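Vitthorpe Supper Club
Minutes of the May planning meeting
Held in the back room at Tevness Hall, 7 p.m., Wednesday

In the chair: Gholamreza Mousavi
Taking notes: Brahim Abdelaziz
Apologies were received from the Tawfik family, who are away until the end of the month and sent their good wishes along with a jar of pickled lemons, gratefully received and already half gone.

1. Welcome and last month's minutes

Gholamreza welcomed everyone and said how pleased he was to see so many faces on a night when the rain was coming down sideways. There were two newcomers, both from the Teveo Street side of town, and they were given the good chairs. The minutes of the April meeting were read and agreed with one correction: the rice dish at the spring supper was baked, and the minutes had it as boiled. Brahim apologized to the cook in question, who accepted with grace and asked that the correction be read out twice. It was.

2. Matters arising

The squeaky hinge on the pantry door has been oiled and is silent, or at least quieter than it was. The large stockpot borrowed in March has come home with its lid. The question of who has the second ladle is still open, and members are kindly asked to look in their drawers.

The hall has written back about the floor. They are happy for us to go on eating in the carpeted rooms so long as any spill is dealt with the same night, and they would like us to keep to cold dishes or covered hot ones there. Gholamreza thought this was very fair. There was some talk about gravy and whether it counts as covered if the dish has a lid but the plate does not, and it was left to the good sense of whoever is carrying it.

3. The summer supper

This took up most of the evening, as it always does, and the notes here are shortened a good deal.

Seventy-eight people have put their names down, which is the most we have had for a summer supper, and several members said so more than once with obvious delight. The long tables will be set out in the main hall, with the smaller room kept for families with little ones who would like somewhere calmer to sit.

The menu was talked through dish by dish. It was agreed that we would have a crayfish boil as the center of the meal, with corn, potatoes and bread, and a table of salads and cold things for those who do not care for shellfish or cannot eat it. The cold table will be at the other end of the hall from the crayfish and will have its own spoons and tongs, and the cooks for the two tables will not swap over during the evening. Brahim asked that this be written down firmly, so it is.

Spice was discussed at length. Gholamreza favors a good strong boil and spoke warmly about the ones his uncle used to make, with whole heads of garlic and enough pepper to make your ears ring. Others felt that a milder pot should be on offer too. Agreed: two pots, one marked hot and one marked gentle, and nobody is to tease anyone standing in the line for the gentle one.

Dessert will be fruit and whatever cakes people care to bring. A list is pinned up by the coat hooks.

4. Shells, scraps and clearing the tables

A member raised last year's supper, when the shells went everywhere and the hall smelled of the sea until the following weekend -- everyone remembered, and there was some laughter, though less from those who had been on the cleaning team. It was felt that we had planned the cooking beautifully and the clearing hardly at all, and that we should not make the same mistake this time.

The following was agreed after a fair bit of back and forth:

Every table will have an empty bowl for shells before the food comes out, and diners will be asked to use it from the first bite. Plates with a raised edge will be used if we have enough of them.

Dark mats will go down the middle of each table. Several people prefer paper, which can be rolled up with the mess inside, and this was admitted to be a strong point. The mats won by a small margin on the grounds that we already own them and they wipe down well.

Cherry tomatoes and other small cold items will stay in their trays until they are wanted, and will be moved off the table before any shells are swept up. One of the newcomers made this suggestion and it was very well received.

Shells are to be double bagged and taken straight to the outside bin. Paper bags may be used for clean dry things such as napkins and packaging, but please do not put wet shells in a paper bag. Those who carried one down the steps last year will not need reminding.

A desk lamp or two will be kept near the clearing tables, the light at that end of the room being poor once the sun is off the windows.

We then looked over a table in the side room to see how much space the shells, a tray and a bowl would need between them.
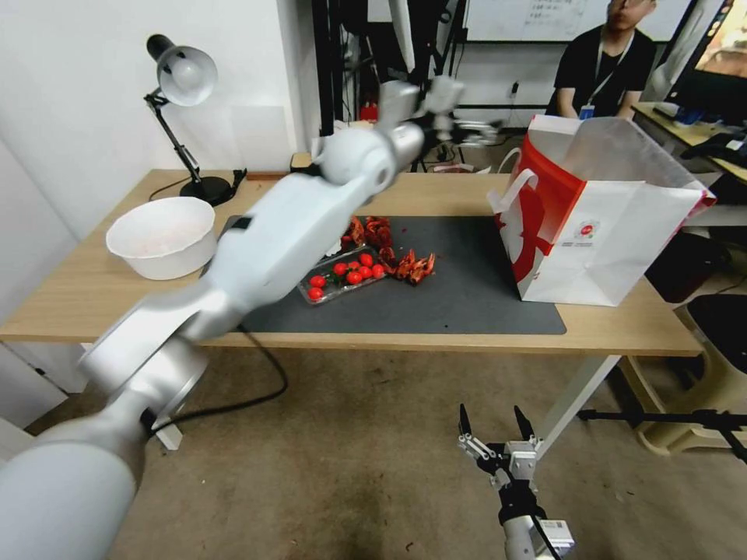
Item 4: crayfish shells and cherry tomatoes on the gray mat, with the bowl and lamp at left and the paper bag at right.

It was generally felt that one mat gives enough room for the tray and the shells, but that shells spread quickly if they have no bowl of their own close at hand. The white bowl was thought a sensible size. Gholamreza would like to see the shell bowl placed on the mat itself, in easy reach, and this was agreed without a vote. There was a kind word for the tomatoes.

Action: Brahim to go through the cupboards for raised-edge plates and spare bowls, and to report back.
Action: Gholamreza to ask the hall for the key to the outside bin.

5. Money

The fund is healthy. We have set aside 3000 for the year's suppers, and more than half of that is still untouched. The price of a ticket for the summer supper will be 15 for adults, with children eating free as before. A suggestion that cooks should also eat free was put forward by a cook, seconded by another cook, and carried.

6. Any other business

The folding chairs with the blue tape on the legs are waiting to be mended and should not be sat on, however tempting they look.

The recipe booklet is coming along. Brahim still needs the lentil soup, the flatbread and the one with the apricots, and would be grateful to have them in writing -- he has been told the apricot one over the telephone and has two different amounts of sugar.

Thanks were given to everyone who helped wash up after the April supper, and in particular to those who stayed to dry.

7. Next meeting

Same room and same time next month. Anyone able to come a little early to help lay out the tables would be very welcome, and there will be tea.

The meeting closed at 9 p.m.

Notes by Brahim Abdelaziz, to be agreed at the next meeting.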